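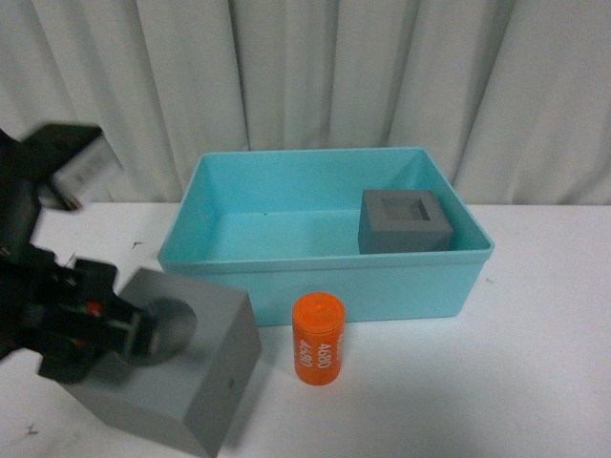 How to put a shape-fitting set away so that all of it comes back out

Most advice on toy storage starts by sending you to the shops. I'd ignore that. I have read a good many guides promising that the right tub with the right label will keep a set together, and I don't believe a word of it. A label doesn't stop a cylinder rolling under a radiator.

What follows works for any set where pieces fit into blocks with holes: pegs, cylinders, cubes and so on. You need one open plastic bin and a clear bit of table.

1. Clear the table first. People skip this and then wonder why there's a crayon in the bin.

2. Get every piece out where you can see it. Stand cylinders on their ends. On its side, a cylinder will find the edge of the table sooner or later.

3. Put the big blocks in before anything else, holes facing up. I've seen it recommended that you turn them over "to keep the dust out". Ignore this too. With the holes upwards you can tell the round one from the square one at a glance, and you'll want to know that later.

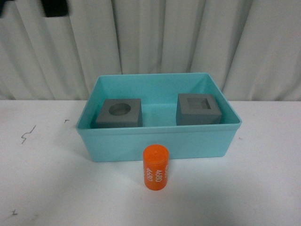 4. Leave a space between the blocks. Pushing them tight together looks tidy, but then you can't get your fingers down the side of either one, and somebody ends up tipping the whole bin out.

5. Small pieces go in last. You may be tempted to store each one in its own hole. Try it once before you commit. If a piece goes in snugly, can you get it out again without a butter knife? If not, lay it in the space you left.

6. Check the set against whatever list came with it. If the list is long gone, write one on the back of an envelope and keep it under the blocks.

Do you need a lid? The makers of lids think so. Sosina Woldegiorgis, who lent me her sorting notes, swears by them for anything on a high shelf, and I'll give her that — a fall from a shelf is another matter. At table height I haven't missed mine.

As for colour coding, a bright piece is easier to spot on a pale table, and that's as far as I'd take it. Painting the bins to match is an afternoon you won't get back.

If something is still missing at step 6, look under the furniture before you order a spare.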